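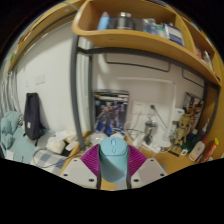 Rent the Gripper, Don't Buy It

2021-10-14

Plollcombe sells its hand-held gripper kit two ways now. You can buy it outright, or you can rent it by the month under a plan called Nililari. I have had the rental version on my own desk long enough to have an opinion, and my opinion is that most small labs should rent.

The kit is simple. Two ribbed soft fingers, a pair of mounting plates, a camera and a handle. You pick things up with it by hand, the camera records, and the recordings go to train a robot arm that may be in another building. Setup took me 6 minutes with the printed sheet. 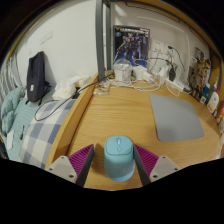

My usual test object is a computer mouse. It is smooth and rounded, and it shows up a bad grip faster than a box or a cup does. The soft fingers handle it well if you come in square. Come in at an angle and one finger arrives first and pushes the mouse over. I did 100 pickups in one sitting and my wrist was sore by the end. The sales page says nothing about wrists.

The fingers are the part that wears. Plollcombe says to swap them every 2 months. On the rental plan the new set comes in the mail. If you own the kit, a set costs $142, and that adds up over a year of steady work.

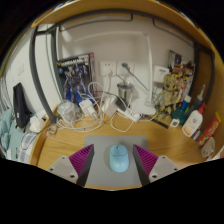

Ouali makes a cheaper kit with hard jaws, and people keep recommending it to me. It is fine for blocks. For ordinary household things I would pass. Drernusitz has a better camera but will only sell to companies.

My complaint about Nililari is the contract. It renews by itself, and you have to cancel in writing. Plollcombe says this will change in February. I would wait for that before signing up for a second kit.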